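Speaker notes: Moving into a rented flat without losing your deposit

Talk for new tenants, community room at Felden, June. Starts at 18:30. Please keep to the time, the room is needed after us.

Opening

Good evening and thank you for coming. I will speak slowly, and you may stop me at any moment. My subject is the first week in a rented flat, and mostly the paper you sign in that week, which is called the inventory. I have rented in 3 countries and I have lost money in two of them, each time because I did not read this paper.

(Pause. Ask who has already received the keys. Wait for the hands.)

The deposit

Start with my own story. When I left my flat in Stakis Road, the agency kept 434 pounds of my deposit. On the letter there were four lines: cleaning, a mark on the bedroom door, a missing shelf in the fridge, and "general kitchen". I asked what is general kitchen. They answered that the kitchen was noted as "good" when I came in and as "fair" when I went out. I had signed this word "good" in one minute, standing up, with my coat on.

Say clearly: the word in the inventory is stronger than your memory. If the paper says good, then for the agency it was good.

What to do on the first day

Ask for the inventory before you bring the furniture. An empty room is easy to check, and a full room is very tiring. Walk always in the same direction, for example with the wall on your left hand, from the entrance and back to the entrance. I do one room, I write, and only then I go to the next one.

Look at the floor near the doors, at the window handles, inside the oven, under the sink. Turn every tap. Try every switch and write which lamp it belongs to. In my present flat there is one switch that I still did not understand after two winters. 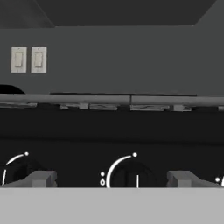 Write full sentences and not only a tick. "Scratch on worktop, left of the hob, as long as my finger" is a useful sentence. "Worktop OK" will help only the other side. If English is not your first language, please do not be shy about this. A simple sentence with a mistake in it is still evidence. My own sentences have many mistakes, and the second agency accepted all of them.

(Show the filled-in form. Pass the copies along the rows, and ask to have them back.)

The form has 58 lines. Do not be afraid of it, many of the lines will not be for your flat. If you have no balcony, write "no balcony". Do not leave the line white, somebody can fill it later.

Sending it back

Check how many days you have. In my contract it was 7, in my neighbour's contract it was 5, and he discovered it on the sixth. Send the form by e-mail and keep the answer. If there is no answer, write again and ask politely that they confirm. I have put a short model letter on the last page of the handout. You may copy it word for word.

Small repairs

Explain the difference between a repair and wear. A carpet becomes thin where people walk, this is wear. A burn from an iron is damage. Between the two there is a large grey field, and there it is good to have written something early.

If something breaks, report it the same day, even when it does not disturb you. I waited with a dripping tap for one month out of politeness, and then I was asked why I had waited.

Do not paint, and do not drill, until you have a yes in writing. A yes on the telephone is kind but you cannot show it to anyone.

Where to get help

Bangash Advice Desk, ground floor, mornings only, bring your contract. They also read letters with you if the language is difficult. The Vurnine tenants' group meets in this same room and has forms in several languages.

(If there is time: the story of the two sets of keys. If not, skip to questions.)

Questions

Usual ones: can the agency enter without asking, who pays for the light bulbs, what if the former tenant's post still comes. For the first one, tell them to look in the contract under "access" and to come to the desk if they do not find it.

Collect the copies of the form at the door. Put the chairs back against the wall.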